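Pre-run safety check, two-arm bench cell
Torater shared workshop, bay 4
Checked by: Aleksi Rantala. Second reader: Arvo Miettinen. January 21, 2026
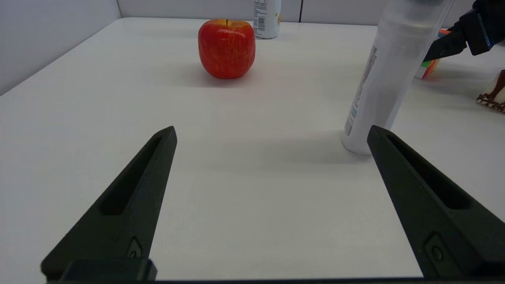
This sheet replaces the one from November. Go through it before the first powered run of a session and again after anyone changes a finger, a cable or a line of the motion script. Mark each item OK, FIX or STOP. A STOP means the arms stay unpowered until the item is cleared and initialed.

1. Grippers and fingers

1.1 Finger screws tight on both arms. OK
Comment: Checked by hand with the short driver. One screw on the right arm took a quarter turn. No threadlocker yet.

1.2 Fingers free of cracks, chips and rough edges. OK
Comment: Look along the slots as well as at the tips. The old set cracked there first.

1.3 Fingers open and close fully with nothing between them. OK

1.4 Grip force limit loaded from the saved settings. FIX
Comment: The left arm came up with the default value after the controller update. Reloaded by hand. Arvo wants the startup script to refuse to run if the two files don't match. Agreed, not done.

2. Table and work area

2.1 Table top clean and dry, nothing sticky. OK

2.2 Only the objects for this run on the table. OK
Comment: Write the list on the board before you start. We use an apple as the soft test object. Replace it when the skin breaks.

2.3 Spray cans confirmed empty and unpressurized before going within reach of either arm. STOP, cleared
Comment: Aleksi could not tell from the log whether the can had been emptied. Power stayed off until Arvo had checked it and signed. From now on every can gets a line in the log before it goes on the table. Full cans live in the metal cabinet, no exceptions for short runs.

2.4 Tall objects stable when the table is bumped. FIX
Comment: Anything that leans gets straightened or taken off. A falling can in the shared zone will stop both arms if we are lucky.

2.5 Side and back panels fixed, no gaps at the seams wide enough for a cable to catch. OK

3. Shared zone between the arms

3.1 Keep-out boundary loaded on both controllers. OK

3.2 Slow test pass with both arms, one person at the stop button. OK
Comment: Closest approach was 39 mm at the fingertips. Limit is 30. I would like more margin but the reach to the back of the table gets poor.

3.3 Arms park clear of each other after a stop. FIX
Comment: Left parks fine. Right stops where it is and has to be jogged out. Known problem with the Drunik controller, see the notebook.

4. Power and stops

4.1 Stop button cuts both arms. OK
Comment: Pressed 4 times, twice with the arms moving.

4.2 Supply fuse and strain relief. OK
Comment: The Neveo supply is rated 800 W. Do not plug the shop vacuum into the same strip.

4.3 Wrist camera cables clipped, slack at full rotation. OK

5. People

5.1 Hair tied back, sleeves up, no gloves near moving arms. OK

5.2 Anyone reaching over the table says so and waits for an answer. OK
Comment: Applies during resets too.

Open items: 1.4, 2.4, 3.3
Runs allowed at reduced speed until 1.4 and 3.3 are closed.
Initials: AR, AM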